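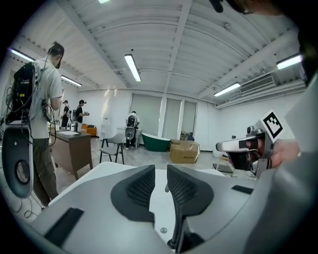 A hand at work with one of the metal-fingered grippers.

Gulthorpe Tool Library: your questions

Do I have to live in Gulthorpe to join?
Not at all! We have plenty of members from Murside and a good few who drive over from Prarkilthorpe (do bring a bag for the small bits and pieces). Any proof of address will do.

How long can I keep something?
Two weeks for most items, and you're welcome to renew once if no one has put their name down for it. The hedge trimmers go out for five days only in September, when the whole neighbourhood seems to want them.

What if I break it?
Please just tell us, we won't be cross. Fair wear and tear is on us, and we'll have a chat about anything bigger.

Can I donate my old tools?
Yes please, though our shelves already hold 2,498 items, so ring first.

Related
Opening hours and holiday closures
Borrowing a trailer
Murside drop-off point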